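4. Results: what people keep, and how they talk about it

4.1 Sorting habits in the kitchen drawer

We went in expecting the attic and the garage to do most of the work in this study. They didn't. Most of the talk in the Erkbridge interviews was about one drawer, usually in the kitchen, sometimes in a hallway table. Batteries, string, takeout menus, keys to doors nobody can name. Coding for this section was done by two of us (NS and MB) working apart and then comparing. Where we disagreed the passage went to AY.

The full set is 42 households, split between Erkbridge and Cidport. Each household gave us one long interview and one short follow-up call. Interview transcripts came to 704 pages, single spaced, and the section below leans on maybe a third of that. Rest is held over for the paper on inherited furniture.

First finding, and the plainest. People sort small things by when they'll be needed next, and very seldom by what they are. A roll of tape goes beside the birthday candles. Picture hooks live with the spare fuse. Asked why, the usual answer was some version of "that's where I'd look." Several people got annoyed at the question. One Cidport woman told us her drawer was perfectly organized and that her sister had been trying to ruin it for years with little trays.

The trays come up a lot. Dividers, boxes with compartments, muffin tins, egg cartons, ice cube trays. In the older literature these are treated as the sign of a tidy household and we had carried that over into the first draft of the codebook (code 2.4, "active sorting"). We dropped it after the pilot. Plenty of homes had compartments with everything mixed inside them, and plenty had none and the owner could lay a hand on a thing right away. Having the box tells you somebody bought or saved a box.

What did matter was the leftover. Every sorter has a pile that wont go anywhere — one button, one screw, a loose game piece, a toy block from a set given away long ago. We call this the residue. Households differ sharply in what they do with it:

Holding. The residue stays out, next to the container, on the counter or the windowsill, until it has a place. Can go on for months.
Forcing. It goes in the nearest compartment, and that compartment becomes the "other" one. Common in homes with children.
Purging. Thrown out the same day. Rare, and often regretted in the follow-up call.

Figure 1 has a holding arrangement in small: small items beside and in front of a two-part container, none in it. The same layout came up again and again in the interviews, in nearly those words. "Next to the box." "By the box, so I see it." Nesma Metwally, who ran the Cidport follow-ups, noticed that holders nearly always said where the item was in relation to the container, even when the container was the thing they'd moved. The item had no address of its own.

4.2 Who gets to decide

Drawers are shared, and the rules mostly aren't spoken. In couples, one person usually set the order and the other learned it by getting it wrong. We had expected this to follow who cooked. It didn't follow that well. Better predictor was who had lived in the house first, and after that, who did small repairs.

Children were the exception. They were allowed to break the order and the adults talked about it fondly, at least on tape. In the follow-up calls less fondly. A father in Erkbridge described finding crayons in with the good screwdrivers and putting them back, every night, for a whole winter, without ever saying a word to the kid about it. Asked why not, he said it would have turned it into a rule and then he'd have to keep it too.

Grandparents living in the home fell between. They had orders of their own, often older than the house, and in most cases got a second drawer. The second drawer is worth its own paper. It was described as "hers" or "his" in every such home, while the main drawer was almost never described as anybody's.

4.3 Moving house

The Saliba group (these are the households who had moved within the past year, named after the street where most of them landed) gave us the cleanest look at how an order gets rebuilt. We had thought people would take the chance to start over. Most said they planned to. What happened instead was that the drawer got tipped into a bag, the bag went in a box marked MISC or KITCHEN MISC, and at the other end it was tipped out again into whatever drawer was nearest the stove. Same stuff, shaken.

Then a slow drift back. By the follow-up call the things used most had floated to the front and the residue was out on the counter again. One man had moved from Rultitport with a jar of washers he'd never used at the old place, and he'd never used them at the new one, but he could say exactly where the jar had stood in both kitchens.

Losses in the move were talked about out of all proportion. A missing can opener, cheap and replaced the next morning, took up more of one transcript than the sale of the car. We don't think this is really about the can opener. People seemed to use the small loss to talk about the move as a whole, which was otherwise hard to get at with our questions. Future interview guides should probably just start with "what went missing?"

4.4 Limits

Short version. Two towns, close together, similar housing. Interviews done in the kitchen, which surely pushed the talk toward kitchens. We asked people not to tidy before we came and a fair number told us they had anyway. Renters are thin in the Erkbridge half. The three residue types come from talk, and talk about a drawer is kinder than the drawer. The follow-up calls helped some with this but they were short and people were often making dinner at teh time.

Also the holding/forcing split is cleaner on paper than in the transcripts. Many homes did both, depending on the item and who was watching.

Figure 1. Small blocks beside and in front of an empty two-compartment container, holding layout (see 4.1).
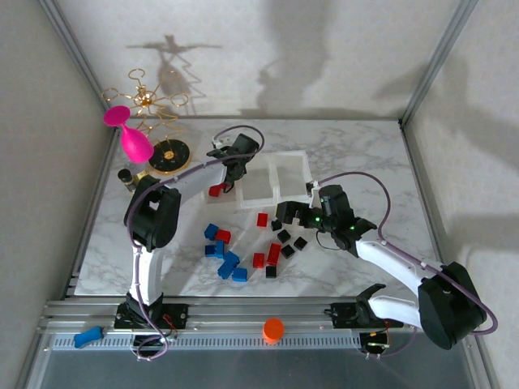 Stefaniia Hnatiuk: I'd push back on purging being rare. Folks who throw the odd button away the same day don't remember doing it, so they won't bring it up in an interview. The regretted ones are the only ones you'd hear about. Could you go back to the follow-up calls and check whether anybody mentioned a purge they were fine with? Also 4.2 needs the second drawer numbers or it should lose that last paragraph.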